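Category: Bench Notes > Cords and Thread

How to Test Suture Thread for Knot Security

Last updated: 4 January 2019

Print this page | E-mail this page

Knot security is the load at which a tied knot slips or breaks, compared with the load the same thread carries untied. The method below is the one used at the Jarkdale bench. It needs a hanging scale with a peak-hold function, two smooth steel posts, a ruler and a notebook.

1. Condition the thread. Leave the opened packets at room temperature overnight. Braided thread that has been stored on a tight card should be straightened by hand, without stretching.

2. Cut the samples. Prepare 22 lengths from one lot: 20 for testing and two spares. Discard any length with a kink or a frayed section.

3. Measure the untied thread first. Wrap each end around a post at least four times before clamping. A clamp set directly on the thread will cut it and give a low reading.

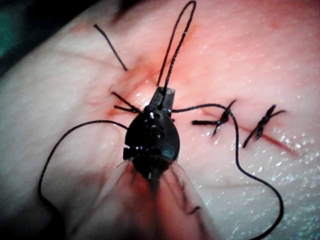
Tabrizi asked whether the straight-pull figure could be taken from the packet. It should be measured on the same scale as the knots, as any error in the scale then affects both readings alike.

4. Tie the knots. Form each loop around a rod of fixed diameter, and use the same number of throws every time. Tighten each throw with an even pull in opposite directions. Trim both ears to 3 mm.

5. Pull to failure. Cut the loop opposite the knot and wrap the two free ends on the posts. Raise the load slowly and without jerks. Write down the peak reading and the type of failure, slip or break. If both ears shorten before the thread parts, record a slip.

6. Work out the result. Divide the mean knotted load by the mean straight load. In the March run on Flunel braid, the straight mean was 1,413 grams and the two-throw knot mean was 467 grams, a ratio of 0.33. Nearly all of those knots slipped. Add one throw and repeat until breaks replace slips. 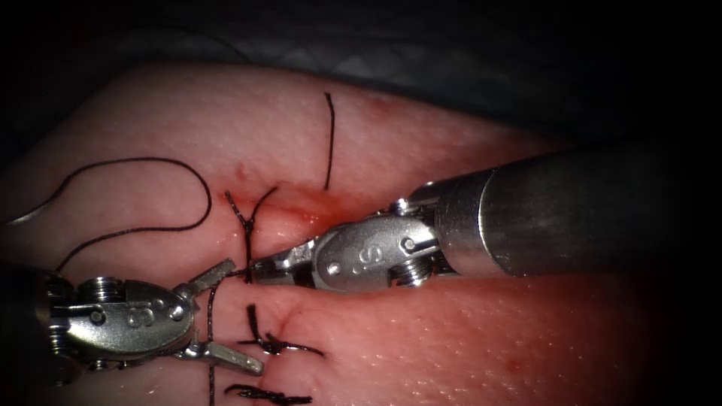

Two instruments at an incision in pink tissue.

Dry results do not carry over to wet thread. For a wet series, soak the tied loops in saline for ten minutes and pull them at once. Keep wet and dry readings in separate tables, with the lot number at the head of each.

Filed under: knots, tensile testing, braided thread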